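Bottle handling, tabletop station – running notes

Question for this block of work: can the two-arm setup take over bottle pickup and transfer on the small tables, the job now done by hand before the cartons go to the shelf. Sibel Yurt wants a yes or no for the Nurkham people. I don't think it is a yes or no, so I am writing down what I have.

Task as agreed: bottle lying on the mat, any heading. Pick it up, bring it in front of the torso with both hands, turn it so the label can be read, put it down in the marked zone. Caps stay on. Nothing gets opened in this version. Skuken asked for opening in their first mail and we said later.
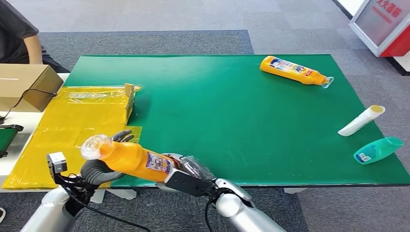 Plikberg, July

Two-hand hold on the orange bottle, one hand up by the cap and the other under the body at the label. This is the hold I want as the default. The hand at the neck sets the direction, the hand at the body carries the load. With the roles swapped the bottle pivots around the neck and the label ends up facing the floor.

Problem with the default hold: the lower hand sits right on the label, which is the part we want to read. Options:

1. Shift the lower hand toward the base. Costs a regrasp.
2. Read the label before the lift. Only works if it faces up.
3. Read it after placing. Same problem as 2.

Going with 1 for now. The regrasp adds 9 s on the current controller. A person does it without noticing, and that is most of the gap between us and the hand-packed line.

Totals from the log: 2738 attempts since the planner change. I have not split them by bottle shape yet. Emiko Uchida has the script for that, ask her before writing another one.

Fingertip cover. Clear plastic over the fingers of the right hand, crinkled. It slides on printed labels more than the bare finger does, at least by feel on the bench. Force limit was raised one step to make up for it. I don't like that as a fix. A soft bottle will deform and the cap end will drift, and then the neck hand is correcting for something the planner doesn't know about. Want to try the Maruyama pads instead. Order is in.

Clear caps. Depth is poor on them, as expected. The planner takes the end of the orange as the end of the bottle and closes short. Workaround is a fixed 13 mm offset past the last good depth point along the bottle axis. Ugly, but it holds for the orange bottles. Will not carry over to the teal one, which is translucent over the whole body and needs its own handling. Same for anything with an open end, where there is no cap to offset to.

Green mat: leave as is. Good contrast with orange, bad with teal. Emiko suggested a gray mat for the teal runs. Agreed, not done. Scuffs on the mat give false edges at low light angles, mask them in the config.

Upright bottles

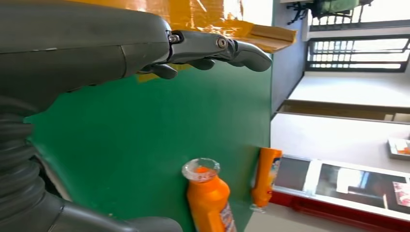
Side approach, fingers level, thumb path below the knuckle line. The long finger gets to the bottle first and if the shorter ones are still curled it works as a pusher. Squat bottle tolerates this. The slim one does not, it has too little base to take a nudge. Changed the preshape so all fingers open before the last stretch of the approach. Slower again.

Also to do on this side: check cable and hose clearance when the arm is low across the table. Swept volume in the model is the bare arm shell and nothing else, so the planner thinks it has room that it may not have. Sibel to measure.

Daylight from the windows matters more than I had allowed for. Exposure on the wrist view is set by whatever is brightest, and with the window in view the bottle goes dark. Locked exposure for the approach phase. Better solution would be blinds, have asked.

Where this leaves the question. Moving capped bottles from one place to another on a clear table: close, with the offset and the regrasp, if the cycle time is acceptable to Nurkham. Mixed bottles lying together: no. Picking out of a carton: not attempted, and I would not quote a date. Home use, where the bottle is half full and next to a sink, is a different project. Skuken keep asking about it and should be told so in writing.

Plan is 1000 more attempts with the open preshape, orange bottles only, no changes in between. Then teal on gray. Grip force back to the old value as soon as the pads are here.

Open items
– split log by shape (Emiko)
– hose clearance (Sibel)
– label read after regrasp, need a pass criterion before we start
– reply to Skuken, me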